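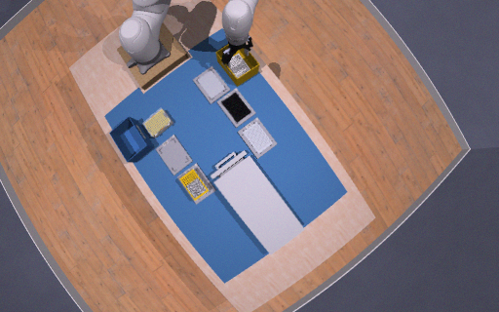
Chapter 6
Choosing the Room: Space and Seating in a Small Taproom

What you will learn in this chapter
How the owner of a taproom decides the size of the room
Why the number of seats is different from the number of guests
How the bar, the tables and the walking paths share the same floor
When it is better to keep a space empty

Catriona Shearer had brewed beer for other people for many years before she rented a room of her own. The room was on Keogh Street, between a shoe repair shop and a bank, and it had been a store for carpets. She signed the lease in July. In her first drawing she placed 100 seats, and she was very proud of this drawing. She showed it to the owner of Culetti, a small restaurant across the street, who looked at it for a long time and then asked her where the waiters were going to walk.

This question is the beginning of our chapter. In Chapter 5 we studied the costs of a taproom that do not change from one month to the next, and rent was the largest of them. When the rent is high, it is natural that the owner wishes to use every part of the floor. But a guest who must stand up each time another guest passes will not stay for a second glass, and the seat which looked so good on paper brings in very little money.
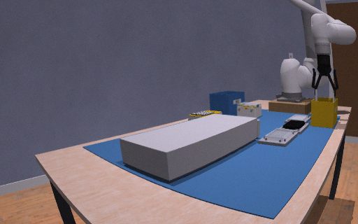
The first thing to decide is the kind of table, and many new owners decide it last. High tables suit guests who stay a short time. Low tables suit families and people who order food. The shape is important also. A sharp corner needs more free space around it than people expect, while a table with a gently curved front edge and a rounded corner, like the light wooden one shown here, is easier to pass with a full tray. Shearer had already ordered square tables from a supplier named Prenus. She was able to change half of the order, and she paid a fee for this.

After the tables come the paths. We use the word "path" for any line on which people walk regularly: from the door to the bar, from the bar to the tables, from the kitchen to the bar, and to the restrooms. Draw the paths first in pencil, and only then put the chairs on the drawing -- with a person sitting in each chair, as an occupied chair takes more room than an empty one. 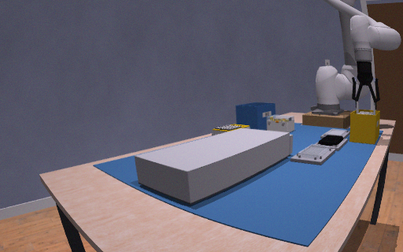

6.1 Seats and Guests

A seat is a place where a guest can sit. It is not yet a guest. On a quiet evening two friends will often take a table for six, and the other places at this table are lost until they leave. For this reason a room with many small tables, which can be pushed together, usually serves more people than a room with a few long ones.

Shearer made a second drawing with fewer seats. She bought small tables for the middle of the room and kept only 2 long tables, both near the windows. The bar became shorter too, as the draft system she chose, a Skadix, needed less space behind the counter than the older one in her plan.
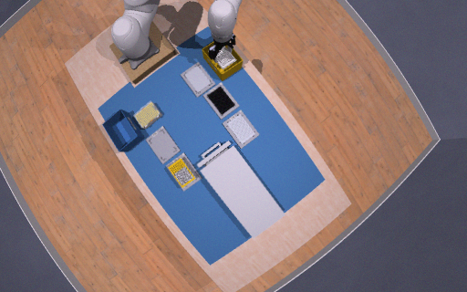 Figure 6.3 Wood-grained tabletop with a blue mat, on a plank floor.

Before you continue to Section 6.2, take a sheet of squared paper and draw a taproom or a café that you know well. Mark the door, the bar and all the paths you can remember. If it is possible, visit the place at 6 in the evening and stay for around an hour. Note where people wait and where they must turn sideways to pass. Keep the drawing, because you will need it for the exercises on rent and sales per seat.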